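Robot budget: where we've landed for next year
13 January 2026

Happy new year, all! I spent a good chunk of the break with a spreadsheet open, so you're getting the equipment news first this month.

We have two quotes in for the second two-armed setup. Lirnex came back with a price that includes the hands, the stand and a year of support. Nendus is cheaper on paper, but the hands are extra, and so is the training (two days, plus travel from out of town). Once I'd added it all up the gap was tiny, and I'm leaning Lirnex. I've been wrong before, so please poke holes in it!

What I missed last time was the small stuff. I budgeted for arms and hands and forgot cables, spare fingertips, a decent table and somebody's hours to get it all talking. This time I've set aside 13 per cent of the total for bits and pieces, and I've put in 80 hours of setup time at our own shop rate. It looks like a lot on the page. I'd still defend every hour of it.

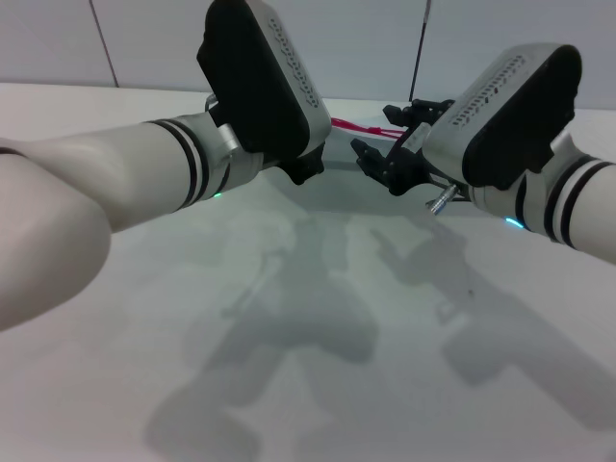
Hands are the other thing I keep going back and forth on. Multi-fingered ones are lovely for fiddly jobs, but they cost more to keep going than a plain two-finger gripper, and Hailu (our sorting project, for the newer readers) could probably get by with the simple kind. Zudureck really can't. So I've asked both suppliers to price one fancy pair and one plain pair, with the wrist fittings listed on their own line so we can swap between them.

Lead time is 39 working days from Lirnex once the deposit clears. If we want to be running in April, the order has to go in very soon, and I'd like your comments on the spreadsheet before then. Column F is the one I'm least sure of.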